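Ticket 159: Stallholder listing errors, Skurkbridge Book Market
Logged by: Kuldeep Bhardwaj, Market Services
Priority: 2

The online catalogue shows Kamau Books at its former stall by the north gate. Customers have been sent to the wrong row since Saturday.

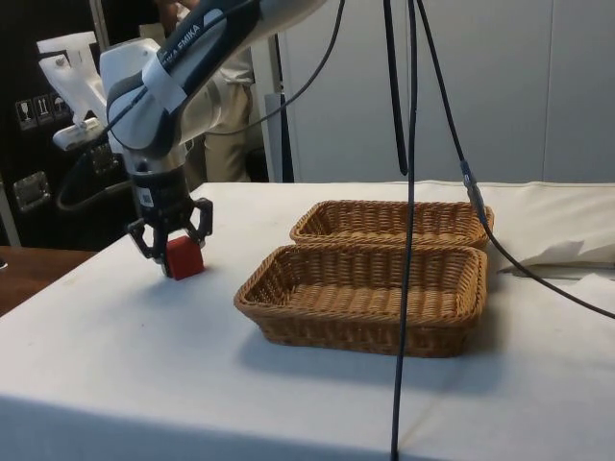

Update: The stall register is correct. The error affects up to 400 titles imported from the Memari card index, all of which carry the old location code.

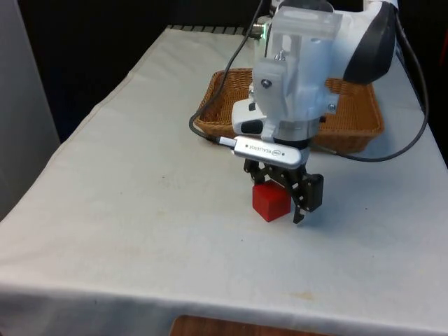 Update, B. Marti: Location codes re-entered and the catalogue rebuilt. Eight titles still display under Chaturvedi Antiquarian, the neighbouring stall.
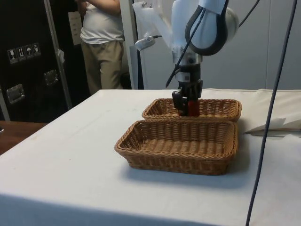
Both dealers have been asked to confirm ownership of these titles in writing. Ticket to remain open pending their replies.

Assigned to: Beat Marti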